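Home & Kitchen Help > Small Spaces

Moving into a rental with one short counter, how do I decide what stays out?

Posted by pinecone_attic

Hello all. I've been reading this site for a good long while and finally made an account, so please be gentle with me if this is in the wrong section.

At the end of the month I'm moving from a house with a big old farmhouse kitchen into a second-floor apartment in Isville. The apartment is lovely, lots of morning light, and the rent is $1,054, which for that side of town I was very glad to get. But the kitchen! There is one counter, it is 79 inches long, and the sink sits in the middle of it. There are three upper cabinets and one of those is over the refrigerator, where I can't reach without the step stool. The whole place is 449 square feet so it isn't as if I can spill over into a dining room either.

I cook most nights. Nothing fancy, soups and eggs and a roast chicken now and then, but I do use my things. I have my mother's mixing bowls, a stand mixer, far too many mugs, a toaster oven, a slow cooker, and a set of plates from Prothero that I bought one at a time over several years and would hate to keep in a box. My sister says get rid of half of it. She may be right, but I'd like to hear from people who have lived in a small kitchen for a while, because she has a pantry the size of my new bedroom.

So what do you leave out and what do you put away? And is it worth buying one of those freestanding shelf units, or do they just become one more thing to walk around? The lease says I can't drill into the walls, in case that matters. Thank you in advance, and sorry this got so long.

3 replies

marigoldandrye
Member, small kitchens since the last century

Oh, I do feel for you, and congratulations on the morning light, that's worth a lot of cabinet space in my book. I've lived in four small apartments (one of them had a two-burner stove and a sink you could barely fit a dinner plate in) and I have gone about this the wrong way nearly every time, so let me try to save you some trouble.

Please don't get rid of anything yet. I know everyone tells you to clear out before you move, and for clothes and books I agree. Kitchens are different. You don't know how you'll cook in the new place until you've cooked there for a few weeks. I gave away my slow cooker before my second move, and then the oven in that apartment heated the whole place up so badly I had to buy another one by summer. Pack the things you're unsure of in one box, write "maybe" on it, and slide it under the bed.

Then, before you unpack the rest, stand in the kitchen and pretend to make breakfast. I mean it, walk it through. Where do you reach for the mug? Where do you set the plate while the toast is going? You'll feel silly but you will notice that your hand wants to go to the same two or three spots over and over, and those spots are the ones you need to keep open. With the sink in the middle you really have two little counters, and I'd make one of them the cooking side and let the other one be the side where things live.

On that second side, go up instead of out. A wooden mug tree takes up no more room than a saucer and gets your mugs out of the cabinet, which then frees a whole shelf for those bowls of your mother's. I've put mine on a brown mat on a white table, along with a rack that has a wire basket on top, and a round green plate I'm terribly fond of. 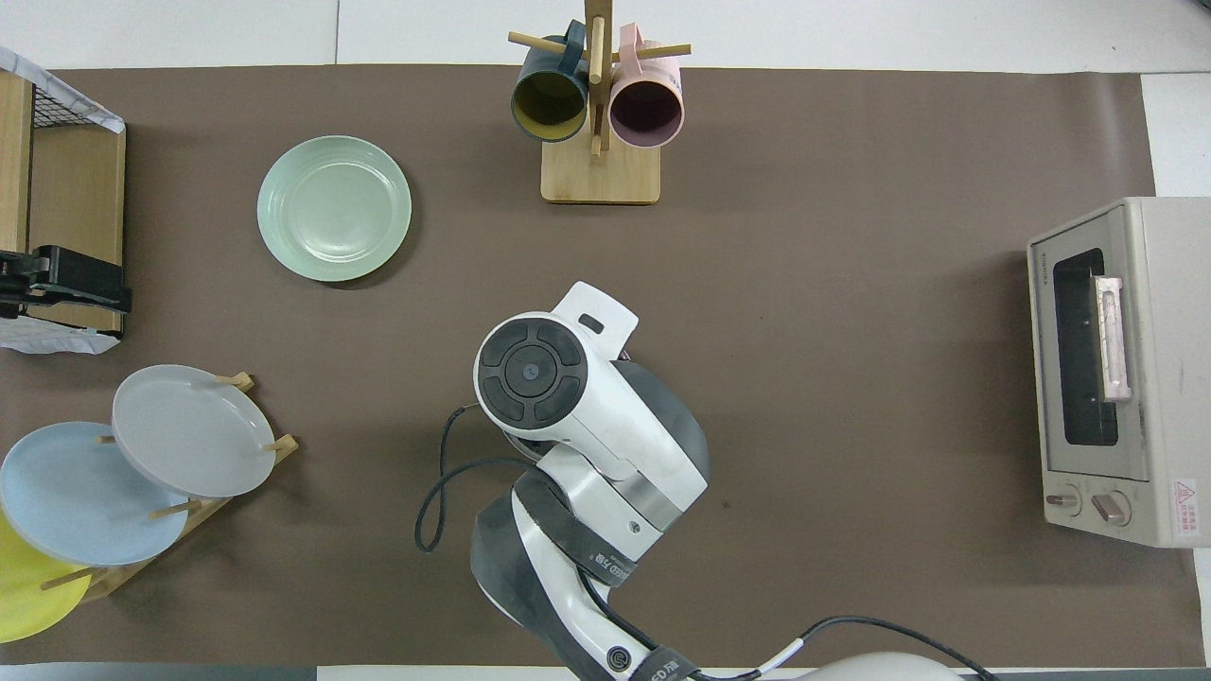

by marigoldandrye | Small Spaces | 10/7/26 | 5 people found this helpful

A mat is a bigger help than you'd think, by the way. It gives the "living there" side an edge. When something creeps past the edge I know it's time to put things away, and when I want to wipe down I lift everything off, shake the mat over the sink and start fresh. I got mine at Bamlow in the housewares aisle, but any store will have something like it, and I've used an old placemat in a pinch.

As for your plates, use them! Put your everyday dishes in the "maybe" box and eat off the nice ones. If you have four good plates and you wash them after supper you don't need twelve of anything, and they'll only take up a few inches of shelf. I went down to a small stack when I lived in my third apartment and never went back up, even after I had the room for it. Guests get a bowl. They don't mind.

The stand mixer is the hard one. Mine is heavy as a boulder and I knew if I put it in a low cabinet I would never bake again. So I asked myself how often I truly baked, and the answer was at Thanksgiving and when I was sad. It went on the floor of the coat closet on a folded towel, and I carry it out when I want it. If you bake every week then let it have its spot on the counter and don't apologize for it, just let the toaster oven be the thing that gets moved.

And use that cabinet over the refrigerator for things you need a couple of times a year: the roasting pan, the big platter, the holiday cookie cutters. Keep it light up there if you can. I pulled a Dutch oven down from one of those once and I still think about how close it came to my foot.

Do write back once you're settled and tell us how the breakfast walk went.

tallboy_dan

get a rolling cart. three shelves, locking wheels. toaster oven on top, slow cooker in the middle, potatoes and onions on the bottom. measure the gap next to the fridge first, mine was half an inch too narrow and I had to take the cart back. no drilling.

lakeside_lentils

I agree with nearly everything marigoldandrye wrote, except that I'm more of a "put it all away" person. Clutter on the counter makes me order takeout, I can't explain it, but if I come home and the counter is bare I will happily chop an onion.

What worked for me was shelf risers inside the cabinets. They're just little tables for your plates and they cost next to nothing. You likely have a foot of empty air above each stack right now. Put a riser in and the bowls go underneath and the plates go on top. I did all three of my cabinets one rainy weekend in April and came out with an entire shelf I didn't have before, and that's where the flour and sugar live now.

You asked about the freestanding units. I had a tall one from Gustura for two years and my feelings are mixed. It held a great deal, and it was sturdy, but it had open sides, so anything small near the end would get nudged off when I went by with the laundry. If you get one, look for a lip or rails along the shelves. Also think about where the light comes in, because I put mine beside the window and spent two years cooking in the shade.

One last thing on the mugs. Keep your very favorite ones and the ones with a story, and then see if your sister would like the others, seeing as she has that pantry!

pinecone_attic
Original poster

Thank you all so much, I've been reading these out loud to the cat. I'm going to do the "maybe" box and the pretend breakfast for certain, and I've written down the bit about the rails. Dan, I'm going over there tomorrow evening to pick up my keys and I'm bringing a tape measure for the gap by the fridge. The mixer is coming with me and we'll see which closet it ends up in.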